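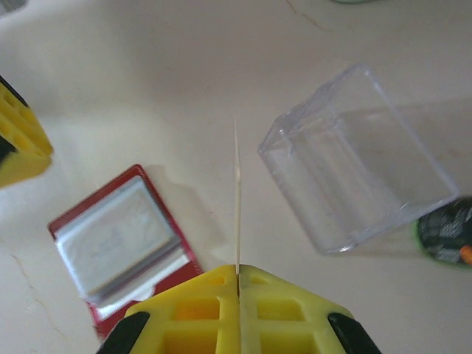 Suster word list, version 3

Suster is a list of everyday names for small household and pocket items, collected from people in two towns, Drastness and Rondov. It records what people call a thing at home, including the words they would not use in a shop. The list has 400 entries. Most are plain English and many are spelled in more than one way.

What is in the download

entries.csv – one row per name
items.csv – one row per item, with a short definition
notes.txt – longer comments that did not fit in a cell

Columns in entries.csv

item_id: matches the same column in items.csv
name: the word or phrase as the speaker wrote it
town: Drastness, Rondov or both
age_band: left blank if the speaker did not give one
note: free text, often empty

The string "Na" in the name column is a real entry. It is a Rondov word for any small thing handed to someone. Many spreadsheet programs and data tools read it as a missing value, so turn that setting off before loading the file.
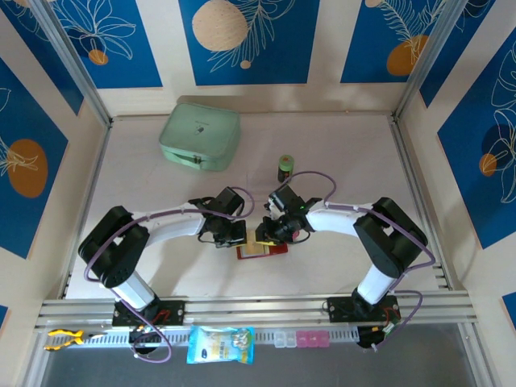
Red, flat, lighter on the inside.

How the names were collected

Speakers filled in a paper form at home and mailed it back. Each form covered 100 items, described in words only, and left a blank line for each name. Forms with fewer than 5 answers were dropped. Spelling was kept as written, apart from capital letters at the start of a line.

Items that hold cards gave the most trouble. "Wallet," "card case," "pass holder" and "ticket book" overlap, and speakers in the same house often disagreed. We kept all of them under a single item_id.
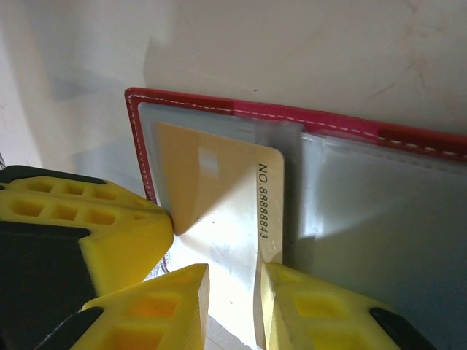

Red card holder or wallet with white stitching and clear sleeves.

Known problems

Drastness has almost 100 more entries than Rondov, so do not compare raw counts.
Age bands were changed in July and the older forms were not recoded.
Kitchen items are thin – the form for them went out last.

License and changes

Free to use and copy with the name Suster attached. Corrections are welcome if they give the item_id and the town. Version 3 merges duplicate spellings and adds the note column.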